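Brick swap returns to Prusby hall in August

The Flevley toy brick swap is back at Prusby hall this August, doors 10 a.m. Last year's drew 55 families and ran out of bins before lunch. This time there's 21 sorting bins and more then 1,000 loose bricks to start the pile, most of them from Dedetti, the toy shop on the square.

Rules same as before. Bring a bag, take a bag. Sort by color first, shape later if theres time.

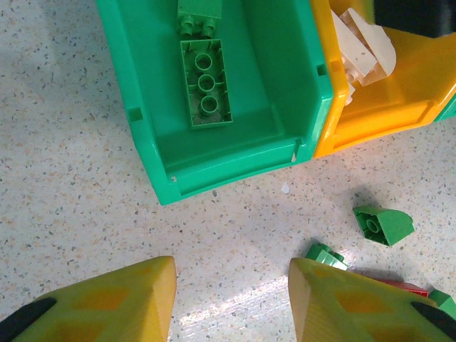 Green bricks in the green bin, cream-white ones in the yellow. A few still on the floor.

Wheels, windows and figures go to the side table, not in the bins. No chewed pieces please. Anything left at closing goes to the Prusby library play corner, which has asked for 100 bricks, any color.

Entry free, coffee and buns for sale. Parking behind the hall is closed for resurfacing so use the Flevley road lot. Kids under six need an adult with them at the bins.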